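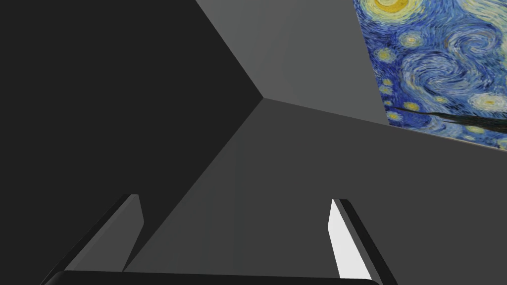

I spent most of April on the wrist camera in our simulator, and I'm writing down where it got to before I forget.

The arm's position estimate drifts. It is fine for the first few seconds, then slips, and by the end of a long reach the planner thinks the gripper is somewhere it isn't. The estimator matches small patches between one camera view and the next, so it needs something to look at. Flat grey walls give it nothing. Our default room in Katiyar was all flat grey walls.

Dima Mansour suggested hanging a picture in it and seeing what the tracker did. I used The Starry Night because it has detail at every size, and the swirls still give usable corners when the wall is seen at a steep angle. With the painting in view the tracker held 53 points. When the wrist turned towards bare wall it dropped to almost 20, and most of those were on the gripper's own fingers.

That last part was the real bug. The fingers move with the camera, so points on them never shift, and the estimator took that to mean the arm had stopped. The inner face of the right finger was the worst, as it renders bright white against grey and the detector loves a hard edge. I had been blaming the joint encoders model for weeks.

The fix is a mask. Herbridge already knows where the fingers are from the joint angles, so it now draws their outline and throws away any point inside it. I grow the outline by a few pixels to catch the edges. If fewer than 30 points are left, the estimator ignores the camera and trusts the joints alone.

I ran 31 reaches overnight with the mask on and none of them stalled. Drift is still there when the painting is out of view, only slower. Next job is the lighting – the left wall is nearly black and I'd like to know how much that costs us.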